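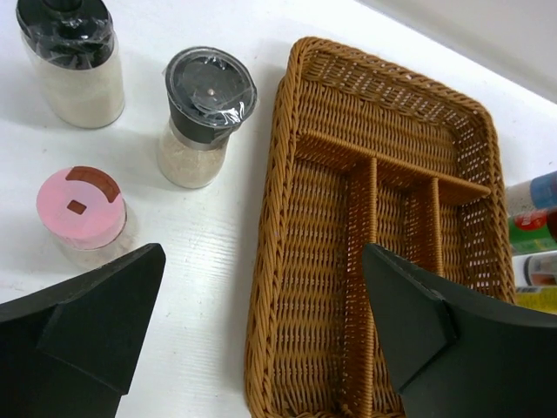 Open day at the Benasus workshop: is the robot table worth it with kids, and what do they let you do?

Posted in Gurnport Community Help > Days Out

Our street got a flyer through the door for the Benasus open day on 2021-07-24. Two kids, seven and ten, both under the impression that a robot is a thing that walks in and does your homework. The flyer promises "live kitchen sorting with the Prillis arm," and as far as I can tell that means putting spices away. I can see spices not being put away at home for free.

So has anyone been to one of these? Is there a demonstration at a set time or does it just run? Can the kids touch anything? And is parking the usual Gurnport situation?

marrowfat31

We went to the February one. Demos ran on the half hour and lasted until the arm finished or the staff lost their nerve. The table had a jar of something pale and powdery, a grinder, a little squat jar with a pink lid and a woven cutlery tray with nothing in it. Two of the lids still had the plastic wrap on, which I recognized from my own cupboard. The job was to get the jars into the tray.

I'll be fair to it. It is slow. It spends a long time thinking about a jar, like my father-in-law in front of a menu. But there's a screen beside the table with the view from the wrist, so you see the two black fingers come in on either side and the tray's middle divider running down between them, and my seven-year-old got completely hooked on that. She stopped looking at the arm and just watched the screen. When it missed the grinder she groaned louder than the engineers did.

Touching: not the arm. After each run they let a couple of kids put the jars back wherever they liked, and of course every child tried to pick the worst possible spot. The staff seemed to want that. Ask early, the line gets long.

Parking: use the lot behind Nwankwo Tools and walk through. It was $2 when we went.

Gull_on_a_Post

its fine. free cookies. my son is 14 and said the robot was "mid"

tidewrack

Adding to the long answer above, which is pretty much right. Stand on the left side of the table if you can. From the right you mostly get a view of the engineer's elbow. The ten-year-old might like the talk afterward more than the demo. They showed a run where the fingers kept closing on the edge of a basket instead of the jar, and explained that a braided rim is a lot to deal with when you're used to smooth glass. One kid asked if it could do socks. Long silence from Benasus on socks.

Bring ear protection if either of yours hates noise. The arm itself is quiet but the compressor in the next bay is not.

halfpastbrine

Thanks all. We're going, left side, Nwankwo lot. The ten-year-old has already written down a question, and I'm sorry to say it's also about socks.

marrowfat31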